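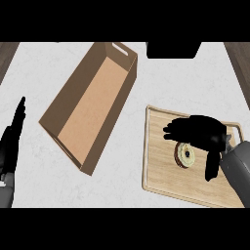
## Elektronische Einwilligung: Klinikverbund Damer stellt die Freigabe von Befunden um

Der Klinikverbund Damer führt an seinen Standorten ein neues Verfahren ein, mit dem Patientinnen und Patienten die Weitergabe ihrer Befunde an mitbehandelnde Praxen elektronisch erteilen, einschränken und widerrufen können. Das bisherige Papierformular wird schrittweise abgelöst. Den Anfang machen im Juni die Radiologie und die kardiologische Ambulanz, die übrigen Fachabteilungen folgen nach Abschluss der Schulungen.

Technische Grundlage ist die Plattform Lurkance, die der Verbund gemeinsam mit dem Softwarehaus Zultton an die vorhandenen Kliniksysteme angebunden hat. Lurkance speichert selbst keine Befunde. Die Plattform verwaltet ausschließlich die Einwilligungen und prüft bei jeder Anfrage, ob für den betreffenden Befund und die anfragende Stelle eine gültige Freigabe vorliegt. Die Dokumente verbleiben im Archiv der jeweiligen Klinik.

### Was sich für Patientinnen und Patienten ändert

Eine Freigabe kann künftig für einzelne Befunde, für einen Behandlungsfall oder für eine Fachrichtung erteilt werden. Sie gilt bis zu 300 Tage und endet danach ohne weiteres Zutun. Eine Verlängerung ist jederzeit möglich, ebenso der Widerruf. Bereits abgerufene Dokumente sind von einem Widerruf nicht erfasst, da sie Teil der Behandlungsdokumentation der empfangenden Praxis geworden sind. Auf diesen Umstand wird vor der Erteilung gesondert hingewiesen.

Wer kein Smartphone besitzt oder die elektronische Form nicht nutzen möchte, kann die Einwilligung weiterhin am Aufnahmeschalter erklären. Die Angaben werden dort von den Mitarbeitenden erfasst und als Ausdruck ausgehändigt. Nachteile bei der Terminvergabe oder der Behandlung entstehen daraus nicht.

Über das Zugriffsprotokoll lässt sich einsehen, welche Stelle zu welchem Zeitpunkt auf welchen Befund zugegriffen hat. Auf Wunsch versendet das System bei jedem Abruf eine Benachrichtigung.

### Ergebnisse der Pilotphase

Dem Beschluss zur Einführung ging eine Erprobung in zwei Ambulanzen voraus. Insgesamt nahmen 379 Patientinnen und Patienten teil. Ausgewertet wurden die Verständlichkeit der Einwilligungstexte, der Aufwand an der Aufnahme sowie die Zahl der Rückfragen aus den Praxen. Die Begleitung übernahm das Beratungsunternehmen Worku.

Nach dem Abschlussbericht wurden vor allem die Texte zum Umfang der Freigabe als zu lang empfunden. Sie liegen inzwischen in überarbeiteter Fassung und in vier Sprachen vor. Kritisch bewerteten die beteiligten Praxen außerdem die Anmeldung, die in der ersten Version bei jedem Abruf erneut erforderlich war. Zultton hat die Sitzungsdauer angepasst; die Anforderungen des Datenschutzkonzepts bleiben gewahrt.

Noch nicht abschließend geklärt ist der Umgang mit älteren Befunden, die nur als Scan oder in Papierform vorliegen. Sie können vorerst nicht über Lurkance freigegeben werden und sind wie bisher schriftlich beim zuständigen Archiv anzufordern.

### Hinweise für zuweisende Praxen

Praxen, die am Verfahren teilnehmen möchten, benötigen einen Teilnahmevertrag und einen registrierten Zugang. Die Unterlagen sind über die Zuweiserstelle des Klinikverbunds erhältlich. Nach Eingang der vollständigen Unterlagen wird der Zugang freigeschaltet und ein Termin für die Einweisung vereinbart.

- Bestehende schriftliche Einwilligungen behalten ihre Gültigkeit bis zum Ende des jeweiligen Behandlungsfalls.
- Der Versand per Fax wird in den umgestellten Abteilungen eingestellt. Ausgenommen sind dringende Befunde bei einem Ausfall der Plattform.
- Vertretungspraxen benötigen eine eigene Freigabe. Eine Weitergabe von Zugangsdaten ist unzulässig.
- Bei minderjährigen Patientinnen und Patienten erteilen die Sorgeberechtigten die Einwilligung am Aufnahmeschalter, die elektronische Form steht hierfür derzeit nicht zur Verfügung.

Fragen zum Datenschutz richten Sie bitte an die Datenschutzstelle des Klinikverbunds Damer. Technische Störungen nimmt die Servicestelle von Zultton entgegen. Die Termine der Einweisungen werden in der nächsten Ausgabe dieses Newsletters bekannt gegeben.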